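Small Pedal Bins: Liners, Lids and Tabletop Use

This gallery collects notes on pedal bins small enough to stand on a desk or side table. Entries cover liner fit, lid travel and the kind of waste each bin handles well. Measurements were taken by Weidong Hou at the Plutstead workroom; captions are by Yichen Cui.

Liner fit

A liner should be folded down over the rim on all sides before the first use. Leave enough fold to hold under load. On the Zimton test bin, a 70 mm fold stayed put with 13 snack wrappers and a banana peel inside. A shorter fold slid inward at the hinge side.

Lid open, foil snack bag

White bin with pale blue trim, lid standing fully upright behind the opening. The translucent liner is folded over the outside, with the blue rim showing just under it. The crumpled foil bag is silver with red printing and has a torn flap at the lower left.

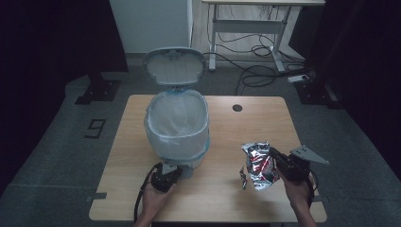 Foil and film waste

Crumpled foil springs back and takes up more room than its weight suggests. Fold it flat along the long side, then in half. In our December trial a full liner held 100 flat-folded wrappers. Tear-off strips go in first or they cling to the rim.

Placement on a table

Set the bin toward a back corner and keep it clear of any cable hole. The pedal needs free space in front. On a smooth top, a thin rubber mat stops the base from creeping when the pedal is pressed.

Cleaning

Wipe the underside of the lid each time the liner is changed. Residue collects along the molded edge. Mild dish soap is enough. Dry the hinge before closing.

Recent galleries
Holst Drawer Dividers, Set 2
Vorari Dish Racks
Desk Cable Holes and Covers
Paper Sorting Trays
Gallery 188: Under-Sink Caddies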